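Patching Practice on a Small Open Rack: Does the Bench Tell Us Anything?
Project report, Network Installation II, Penbridge
Ezequiel Meléndez
28 Aug 2026

1. What we were asked to find out

The handout for this project says that a small tabletop rack "reproduces the essential conditions of a wiring closet." I didn't believe that in July and I only half believe it now. The question was whether patching done on the bench in Room 203 can stand in for the closet hours in the Skanov checklist, which every student has to sign off before the practical.

The setup is simple. A short open-frame rack stands on a light wooden table. A NETGEAR switch is at the top and a DELL server is directly under it. Anti-static bubble wrap covers most of the tabletop in front. The rails have square holes, the same as full-size ones, and I have no complaint about those. My complaint is the air. In a real closet you get a wall behind you, a door that opens the wrong way and somebody else's cables in your face.
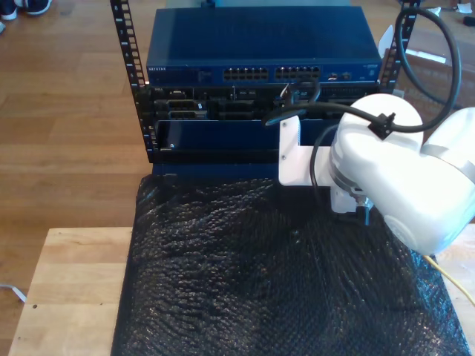
2. Seating the plug

Most of the log is about this one step. We wrote down 424 insertions, each one a yellow patch cable into an RJ45 jack. A plug counted as seated if the clip clicked and the cable stayed put under a light tug.

13 did not seat the first time. The Yao workbook puts first-try failures down to "carelessness." I doubt it. Our notes show most of the misses came when the cable was gripped well back from the plug, which lets the plug tip as it meets the jack. Gripping closer helped, but then there is less room to see what you are doing. The workbook has one drawing of this and the drawing has no hand in it.

It also matters which way the switch is turned. With the port face running up and down, the two rows become two columns, and people who have only practiced with it level lose track of odd and even. I did it twice myself. The printed markings beside the ports are small enough that I would not rely on them in a dim room.

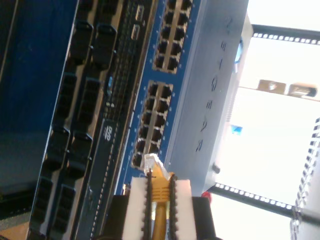

3. The table

I added this section because the handout skips it. A closet rack is bolted to a floor or a wall. Ours is standing on furniture. If anything on the table moves, the jack moves too, and then you are measuring the table. We checked the fastenings before each session and wrote "OK" in the log every time, which I admit is a weak kind of evidence. A proper test would have used a dial gauge. We asked for one from Markeck and didn't get it before the project ended.
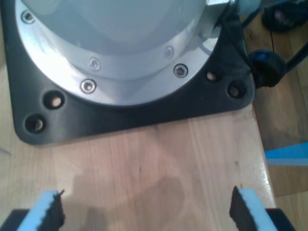 Figure 3. Black mounting plate on the tabletop, wooden floor beyond.

4. Working next to other equipment

This was the part closest to real work. When a blue switch sits beside a vented panel, line-card slots and a second piece of gear with its own USB ports and a Cisco mark, the eye has more to sort out. The question stops being "is it in?" and becomes "is it in the right one?" Our log did not have a column for the wrong port until halfway through, so I can't give a rate. I would throw out any rate I saw from another group unless they had that column from day one.

My view is that the bench hours should count for seating the plug and should not count for finding the port. The checklist treats these as one line.

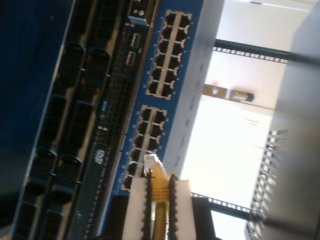 Eliseo Pacheco disagreed when he read the draft. He wrote that the closet hours were never much good for finding the port either, that most students simply follow the person ahead of them, and that he would take an hour at the bench with a written port map over two in a closet without one.

I have left my recommendation as it was, but the port map is a fair point and the next group should try it. The wrong-port column goes into the log sheet before anyone touches a cable.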